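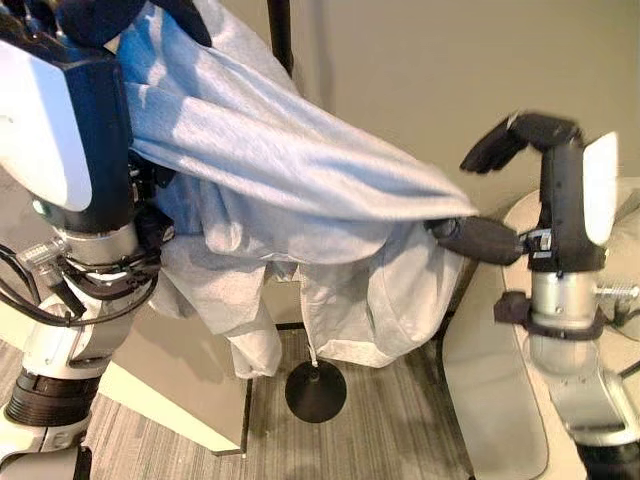 Laundry corner, Ollstead

I've been meaning to put up a page for the laundry corner for ages, and April seemed as good a time as any. It's a small carpeted room with beige walls, and nearly everything we wear passes through it sooner or later (two loads a day when my brother's lot are staying!).

The light blue knit is my favourite of the bunch, soft as anything and a devil for creases. The paler one underneath, with the button placket, is the smart one – it gets buttoned before it goes away or the front never sits right.

The clothes rack has a black pole and a round base, so you can walk right round it. I'd wanted a wooden one from Lacroix, but Régis Gaillard talked me out of it and I'm glad he did. Shirts go on hangers, knits get folded, and anything that needs the iron waits until after supper with the radio on.

More from the Ollstead house soon – the airing cupboard is next, once I've found the shelves again.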